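Thursday, 7.40 pm

Drive swap on the old desktop, the one Lenka Procházka passed on when she moved offices. She named it Latow years ago and the name is still in the network list, so I have kept it. Side panel off, power lead out, held the button down to drain what was left. Vacuumed the front intake first. Should have done that in the spring.

The bays are tool-less. Each drive sits in a blue plastic caddy that flexes over the sides and slides into a light grey cage. No screws, which I still don't entirely trust, but the fit is firm. WD Blue, 3.5 inch. 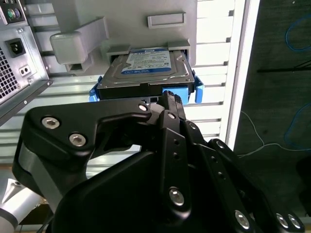

Copied everything off to the Iler box last night before touching anything. 200 GB, finished at 11. Checksums matched except for 2 files, both thumbnails caches, both deleted. Štefánia Vlček wants the scanned plans kept in their original folders, so I left the structure alone, including the folder called Gajdoš that has another folder called Gajdoš inside it.

The caddy rail wants to go in dead straight. If it starts crooked it binds partway and pushing harder only bends the plastic. Back it out and start again. The tab should spring outward when the drive is home. SATA data cable goes on before power in this case, as the power plug covers the data socket once it's seated. Wrote that on masking tape and stuck it inside the side panel.
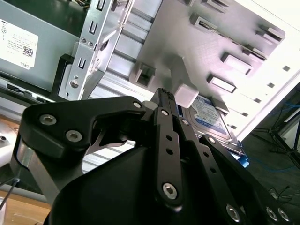 Is a plastic caddy good enough to hold a spinning drive? For a desktop that stays put, it is, provided the caddy has no cracks and the drive can't rattle when the case is nudged.

Spare caddies from Jandinell, ordered in November, are still in the drawer. Right colour, rails 2 mm too long. Will file one down on the weekend.

Still to do: label the cables, long SMART test, replace the clock battery. Shop at number 74 should have the battery.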